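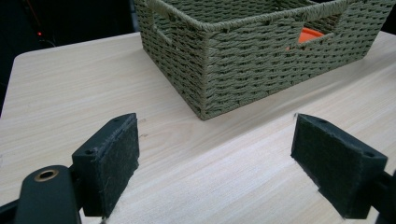

Fifty demonstrations of the same movement are worth less than fifty of slightly different ones, according to a comment left under my last post by a reader signing as Brindano, who added that I had probably taught the gripper one table position and a great deal about my own wrist. I think the second half is fair. I have spent most of December testing the first half.

The task is moving a basket by its handle cutout. One finger goes through the opening, the other stays outside, the fingers close on the rim and the basket is drawn a short way across the table. I do the demonstrations by hand, holding the gripper and carrying out the movement at normal speed. The recorded path then becomes the training data. Felt on the finger faces matters more than I expected. Bare plastic slid on the twisted cord whenever the pull was not square to the wall.

My first set had 50 runs, all begun from nearly the same place, with the near corner of the basket pointing between the fingers. The trained policy did well from that start and badly from anywhere else. If the basket was turned so that the long wall faced the gripper, it still went for the short one, and closed on air.

For the second set I changed three things.

- **Start pose.** I now begin each run from a different height and side, and turn the basket between runs. I throw dice for the angle, as my own idea of random is very regular.
- **Contents.** Some runs have the basket empty, some have something in it. A bright object showing through a cutout changes what the opening looks like, and a policy trained only on dark openings treats it as a different thing.
- **Recovery.** In part of the set I miss on purpose, back off and try again. A clean demonstration contains no information about what to do after touching the rim.

That made 312 runs. I threw out 17 of them, mostly for pauses. If I stop to think with the gripper halfway in, the model learns to stop there too, and it has no thoughts to finish. Trimming the pause out afterwards leaves a jump in the speed, so I now delete the whole run.

I also tried remote control for comparison, using the Mesten arm and the Skinner hand controller. The advantage is that every recorded movement is one the arm can perform. With the hand-held tool I can easily reach round the basket at an angle that the arm's elbow will not allow, and I only learn this at replay. The disadvantage is time. I managed far fewer runs in an evening, and they were worse runs: slow, with a small correction at the end of each approach where I had misjudged the depth. The policy copied the correction faithfully.

Two smaller notes on the hand-held method.

Lint builds up on the felt. I doubt it affects the grip, but it does alter the look of the fingers, and they take up a good part of the view in every recording. I clean the pads at the start of a session and then leave them alone until the end.

Calibrate the opening width each time. I skipped it once and the recorded width drifted enough that "closed" in the evening meant "nearly closed" in the morning. The Ternwood logging script will accept this without a warning. I have added a check that refuses to record until the fingers have been fully shut and fully opened.

On Brindano's point, then: I trained on 200 runs from the mixed set and compared the result with the old policy on basket angles neither had been given. The new one picks the correct wall far more often. It is a little less tidy from the original start position, where the old one had seen nothing else. To be strict, this is not the test that was proposed, as the sets differ in size. I still owe a run with 50 mixed demonstrations against the original 50, same training length, same table. The data is already there and only needs to be sampled.

The long wall remains the harder case. With the finger through its cutout and the pull starting off centre, the basket turns before it slides, and I have not decided whether to demonstrate a correction or a better grasp.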